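*Te Moana Fact Sheets, sheet 12. Text by Emiliano Villalba. Checked by Joaquín Villalba. For readers aged 8 to 11.*

# The Parts of a Table

A table is a flat surface held up at a useful height. Almost every table has two main parts: the top and the base. The top is where things go. The base holds the top up and keeps it from tipping or sliding. Everything else on a table, such as a hole, a clip, or a foot, is there to help one of those two parts.

Words in **bold** are explained again in the word list at the end.

## The top

The top of a table is also called a **panel**. A panel is a piece of material that is wide and long but thin. Some panels are cut from solid wood. Others are made from small pieces or thin sheets of wood that are glued and pressed together, then covered with a thin surface layer.

Wood has lines in it. The lines are called **grain**. They form as a tree grows. In many trees, wood that grows in spring is lighter and wood that grows later in the year is darker, and the two together make one ring. When a trunk is sawed lengthwise into boards, the saw cuts through the rings and they show up as long lines.

On most rectangular tables the grain runs along the longer side. Long wood fibers resist bending along their length better than across it, so a solid board is stiffer that way.

A surface layer can also be printed with a picture of grain. From a distance, printed grain and real grain are hard to tell apart. One way to check is to look at the edge of the panel. In solid wood, the lines on top carry on over the edge and down the side. In a printed layer, they stop or change.

## Corners and edges

A square corner puts all the force of a bump on one small point. A rounded corner spreads the same force over a larger area. This is better for the person who walks into it, and it is also better for the table, which chips less easily.

The size of a rounded corner is given by its **radius**. Picture a coin placed inside the corner so that its edge follows the curve exactly. The distance from the middle of the coin to its rim is the radius. A corner with a radius of 20 millimeters looks clearly round. A corner with a radius of 2 millimeters looks almost square, but it no longer feels sharp.

The long edges of a panel can be rounded too. Run a finger along the front edge of a desk and then along the underside. The underside is often sharper, as arms do not rest there.

## The hole in the top

Many desks have a round hole near the back. A lamp or a computer needs a cable, and the power outlet is usually lower than the desk. Without a hole, the cable has to hang over an edge. With a hole, it can go straight down through the top.

A bare hole has rough sides, and rough sides can wear away the covering of a cable. For that reason the hole is lined with a ring called a **grommet**. Desk grommets are often plastic. Some have a lid with a small notch in it, so that the cable fits through the notch and pencils do not fall down the rest of the hole.

Grommets are also used in places that have nothing to do with desks:

- in shower curtains, where the hooks go through
- in tents and tarps, where the ropes go through
- in car bodies, where wires pass through metal walls

In each case the ring protects either the thing going through the hole or the material around it. In a shower curtain it protects the curtain. In a desk it mainly protects the cable.

## Clips and brackets

The top must be joined to something. Screws are the most common way. A screw goes up from below, through a part of the base, and stops inside the panel. It has to be shorter than the base part and the panel put together, or its point will come out on top.

Another way is to use clips. A **clip** grips the panel and stops it from shifting. A **bracket** is a shaped piece, often metal, that connects one part to another or holds a part up. A clip can be attached to a bracket, and then the two work as one unit. Clips near the corners work well for a simple reason: the farther apart the holding points are, the harder it is for the panel to twist.

This can be tested with a book. Lay the book on a smooth floor and press down on its center with one finger. Ask someone to turn the book by one corner. It turns easily. Now press on two corners with two fingers. The book is much harder to turn.

## The base

A base may have four legs, two legs, or one. The number matters less than where the weight sits. If you could draw a line straight down from the middle of the table's weight, that line should reach the floor inside the area marked out by the feet. When it falls outside, the table tips.

A table with few legs therefore needs wide feet. The **foot** is the part that touches the floor. A broad foot gives the table a larger area to stand on, and it spreads the weight over more floor. On carpet this is useful. A thin leg presses a small, deep dent into carpet, and a broad foot presses a shallow one.

Dents in carpet are an example of **pressure**. Pressure is force divided by area. If the force stays the same and the area becomes four times as large, the pressure becomes four times smaller.

The same rule applies to chairs. A folding chair has thin legs because it is meant to be light and to fold flat. Its legs are spread apart when it is open, which keeps it stable while someone sits on it. 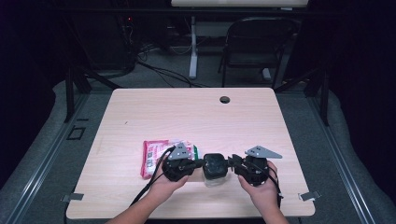

*A light tabletop in use. Look for the round grommet hole near the far edge, the metal clips at the two near corners, and the leg with a broad foot under the white desk behind.*

Compare the two pieces of furniture. The near tabletop has rounded corners and faint grain lines. The desk behind it is white, with a leg of the same color standing on gray carpet. The black chair next to that leg is a folding chair.

## How high is a table?

A table that is too high makes people lift their shoulders. One that is too low makes them bend their backs. To find a good height for writing, sit with both feet flat on the floor and let your upper arms hang down. Bend your elbows to a right angle. The tabletop should be level with your elbows or slightly below them.

People are different sizes, so one height does not suit everyone. Some desks have legs that slide up and down to solve this.

## Measure a table yourself

You need a tape measure, a pencil, and paper.

1. Measure the length of the top along its longer side.
2. Measure the width along its shorter side.
3. Multiply the two numbers. The result is the area of the top. A top 100 centimeters long and 40 centimeters wide has an area of 4,000 square centimeters.
4. Measure the thickness at the edge.
5. Look underneath. Write down how the top is joined to the base. Leave the screws alone.
6. If there is a hole, measure straight across it at the widest place. This is its **diameter**.

Repeat with a second table and compare the results.

## Word list

**Bracket:** a shaped piece that joins or holds up other parts.

**Clip:** a part that grips something to keep it in place.

**Diameter:** the distance straight across a circle through its center.

**Foot:** the lowest part of a leg, touching the floor.

**Grain:** the lines in wood, made by the way a tree grows.

**Grommet:** a ring that lines a hole.

**Panel:** a flat piece of material, wide and long but thin.

**Pressure:** force divided by the area it pushes on.

**Radius:** the distance from the center of a circle to its rim. It is half the diameter.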